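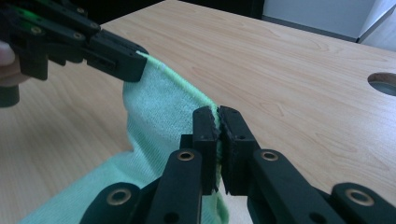
September 6, 2019

We finally have the second-hand tunnel dryer running at the unit in Suston. I said in April that I would write it up once it was in, so these are my notes on buying it, moving it and getting it to dry herbs properly.

The machine is a Kuhlmann belt dryer, hot air, three heating zones, with a mesh belt and a variable speed drive. It came from a tea packer in Bristora that was closing one of its lines. The counter on the control box read 1,880 hours, and going by the wear on the belt I believe it. I paid more than I wanted to, but a new one of the same size was well out of reach and the small cabinet dryers can't keep up with us any more.

Moving it was the worst part. The body weighs 721 kilos without the belt and the fan housing, and our forklift is only rated for a bit more than that. We took the legs off, slid it on to two pallets bolted together and went very slowly. The door frame lost some paint. If you are buying one of these, measure your doorway with the frame in, and then measure the turning space on the other side of it. I only did the first.

The electrics needed changing too. It wants three-phase, which we have, but the isolator was on the wrong wall and the cable run came to about 9 metres. The electrician also replaced two contactors that were pitted. One of the heating elements in the last zone was dead. I ordered a replacement through Sanov, who had it listed under a different part number from the one in the manual, so ring them up before you order from the website.

As for the drying, mint was easy. It went through at 45 degrees with the belt near its slowest setting and came out crisp with a decent colour. Parsley was all right on the second try. Sliced apple has been a nuisance. At the depth I was loading it the edges dried and the middles stayed leathery, and turning the heat up just browned them. A thinner layer helps, but then you lose most of the throughput you bought the thing for. I am going to try two passes with a rest in between.

Cleaning takes longer than the seller told me. The belt has to be brushed on both sides, and bits of leaf collect in the return tray where you can't get a hand in. I wipe the inside panels with a damp cloth and leave the fans going with the heat off for half an hour. There is a drain plug under the second zone that isn't shown in the manual at all.

The electricity meter says 1,006 units since we switched it on, and that includes all the test runs and one night when I left zone one heating with nothing on the belt. I will put up a proper cost per kilo when I have a full month of normal work to go on.

The old cabinet dryers are still here. Two of them work and the third needs a door seal. If you want them, send me a message, but you will have to collect.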